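Idlow Two-Hand Kit -- Builder's Guide
Section 5: First Session at the Table

By now you have two hand-held grippers, a pile of leftover screws you have decided not to think about, and a table. This section gets you from there to your first recording.

Before you start

1. Claim a table. In a shared workshop this is the hardest step in the guide, and we have no advice.
2. Plug both grippers into the Idlow hub. Left goes in port A, right in port B. Swapping them does no damage, but every recording will come out as if your arms were crossed.
3. Squeeze each handle all the way and let go. The fingers should close and open without clicking. A click means the slide rail is in backward. See Section 3, and bring coffee.
4. Run the Vidness calibration at finger speed setting 82. Higher settings exist mainly for people who enjoy re-running calibration.

NOTE: Wide lenses bend straight lines, and a round table will look like a small planet in the preview. Leave the correction off while recording. Vidness applies it later.

Picking a first object

5. Start with something light that has edges you can pinch. A clear plastic container will do, though the tracker may lose it when it blurs. Wine glasses can wait.

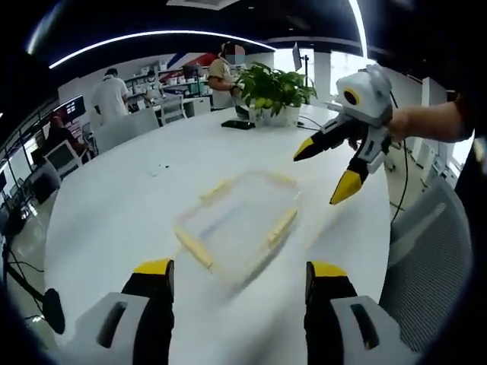

Figure 5-1. Two grippers at one table, with a clear plastic container between the near fingers.

6. Approach slowly, fingers apart, yellow tips first. Stop before contact, count to two, then close.
7. Lift, set down, release. Repeat until bored, then repeat some more. The Yusof trainer wants 1,000 clean grasps before it will even show you a progress bar, and 2,000 before the bar moves.

CAUTION: Keep gripper cables clear of chair wheels. The connector is rated for gentle tugs -- an office chair is not one.

CAUTION: Fingertips pinch. They do not know your thumb from a container.

If the hub light blinks red, unplug both grippers, wait, and go back to step 2. If it blinks green, go on to Section 6, Saving and Naming Your Files.

Veltodwood Workshop, rev. 2025-06-18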